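Card Wallets for the Winden Reading Room
Project report, second term
Zohreh Nazari and Kanchan Awasthi

1. Why we chose this topic

The reading room at Winden lends small sets of picture cards to families. Until now the cards were kept in paper envelopes, and the envelopes tear at the corners. Our task was to compare folding wallets for the cards and to recommend one kind. The room owns 1,952 cards, so a full change will be expensive and we could study only a part of the collection.

2. What a wallet must do

We asked the staff what they need. They want a wallet that lies flat when it is open, so that a child can look at both sides. They also want the cards to be visible without taking them out. For the closing part they had no strong wish.

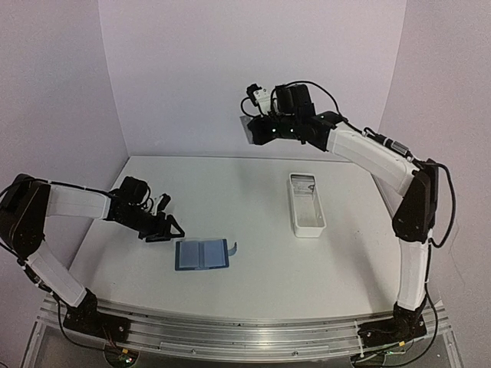 Figure 1. Blue wallet on the table, with the white tray to its right.

We made a short list of two suppliers, Garley and Hashemi. Garley sells a hard plastic case, and Hashemi sells a softer type with a flap. We borrowed 20 of each and gave them to families for 25 days.

3. Opening and laying flat

The hard case was easy to open, but its spine was stiff and one side always wanted to come up again. Small children held it down with the elbow, and then they could not turn the card. With the soft type we had fewer complaints. Some parents said that it takes more time to put a card back – the pocket is narrow and the card must go in straight. 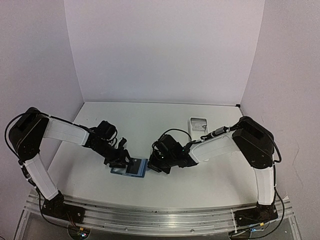
We had also planned to measure how many times a wallet can be opened before the fold becomes weak. We stopped after 100 openings for each type, and neither type was damaged. This is a small number and we do not want to make a big conclusion from it.

4. Pocket, stitching and closing

The clear pocket is the part that families use the most. Wrinkles inside it reflect the lamp and make reading harder, so we suggest thicker cards. Hook-and-loop closing is simple for small hands, but it collects dust and hair.
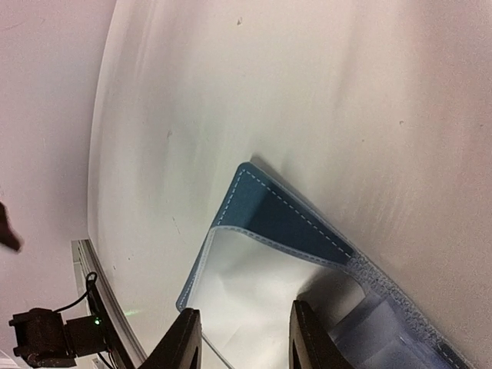 Figure 2. Dashed white stitching along the flap, clear pocket and hook-and-loop strip.

5. Recommendation

We recommend the soft type for the youngest group. A second trial is planned for April.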